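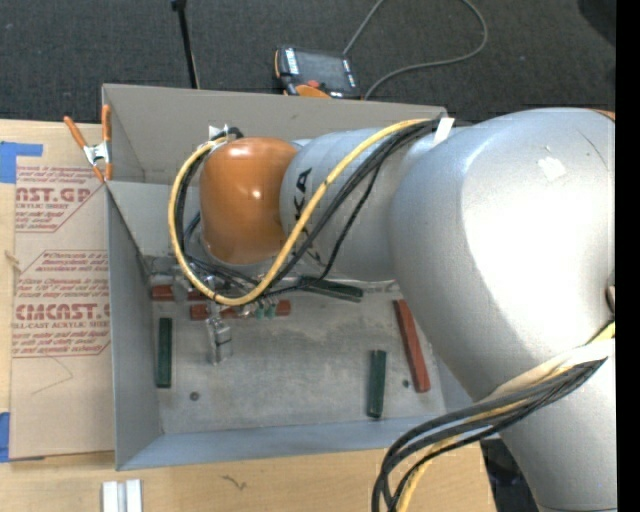 HOME AND KITCHEN

Packed Lunches, Bottles and Wash-Up in the Home Day Care Kitchen

Sakuddale Family Child Care Network
Updated 17/09/2026

The guidance on this page is intended for providers who care for children in their own homes and who prepare, store or serve food in the family kitchen. It applies to the 326 homes registered with the network in Sakuddale and Heywood. Parents who pack food for a child in care may also find it useful. Providers should continue to follow their license conditions wherever these are stricter than the advice given on this page.

Receiving food in the morning

Lunches that contain meat, eggs, dairy products, cooked rice or cut fruit should go into the refrigerator as soon as the child arrives. Set aside one shelf for this purpose before the first family comes to the door. A shallow tray on that shelf will keep small containers together and will catch a leak from a loose lid.

Lunch bags with thick insulation slow down cooling when they are placed in the refrigerator closed. Take the containers out, or leave the bag unzipped. Ice packs should be returned to the freezer at the same time if they will be needed for the trip home.

Each container must carry the child's full name and the date. First names alone are not sufficient in a home where two children share one. Masking tape and a laundry marker hold up well in the refrigerator and peel off in warm water. Printed labels may be used if families prefer them, but the date should still be written by hand each day.

Bottles and sippy cups

Formula and expressed milk are to be stored toward the back of the refrigerator and never in the door. Caps should stay on until feeding time. Warm a bottle by standing it in a bowl of warm water, out of reach of children, and test a few drops on the inside of the wrist. Microwave ovens are not to be used for bottles.

Milk left in a bottle at the end of a feeding is discarded. It may not be put back in the refrigerator for later in the day, even at the request of the family.

Take bottles, cups and straws fully apart before washing. Valves in spill-proof cups are often missed, and a narrow brush kept only for this task is well worth the drawer space. Allow all parts to air dry on a clean rack. Dish towels should not be used to dry them. A mesh bag clipped to the top rack of the dishwasher will hold small parts that would otherwise drop onto the heating element.

Dry goods and snacks

Crackers, cereal and similar snacks keep best in containers with tight lids. Cut the allergen statement from the original package and tape it to the container. When a container is refilled with a different brand, the old statement must be removed and the new one put in its place.

Wash and dry the container before each refill. Pouring new cereal on top of old is a common habit and should be avoided.

Opened jars and tubs in the refrigerator should be marked with the day of opening. The network asks providers to discard opened applesauce, hummus and yogurt tubs after 7 days at the latest, or sooner if the package says so.

Counters, tables and high chairs

Surfaces are cleaned first with soap and water, then rinsed, and only then sanitized. A sanitizer applied over dried food does little. The product should remain wet on the surface for the full contact time printed on its label. A kitchen timer is more reliable than an estimate, particularly before lunch, when several tasks are under way.

High chair straps are to be washed weekly in a basin of warm soapy water. The buckle can be brushed with an old toothbrush. Trays should be removed and washed on both sides after every meal.

Providers are advised to keep three cloths in use, in different colors: one for tables and trays, one for counters and one for the floor. All of them go to the laundry at the end of the day. Sponges are not recommended in any home where children under two are in care.

Hand washing before meals

Begin early enough that the last child in line is not rushed. A sturdy step stool with rubber feet should be in place before the children are called. Where the kitchen sink is used for preparing food, children should wash in the bathroom. Paper towels may be set out in a low basket next to the sink.

Storage of cleaning supplies

Cleaning products, dishwasher tablets and sanitizer bottles must be kept in a locked cabinet. A high shelf without a lock does not meet the network's requirement. Products stay in their original containers, with the exception of diluted sanitizer, which must be labeled with its contents and the date of mixing.

Providers who took part in the cabinet lock program in June received either the Kenum latch or the Tuteck latch, according to the type of door. The Kenum model is for framed doors. The Tuteck model is for doors without a frame and should be checked monthly, with the screws tightened as needed. Replacement parts for both are held at the Heywood office.

Records

A sheet on the refrigerator door is an acceptable form of record for temperatures and for the mixing of sanitizer. Completed sheets are to be kept for 90 days and shown to the home visitor on request. Blank sheets are available from the Heywood office during regular hours and may be photocopied.

Related pages
Nap Mats and Bedding: Washing and Storage
Outdoor Play Equipment in Wet Weather
Menus for Mixed Age Groups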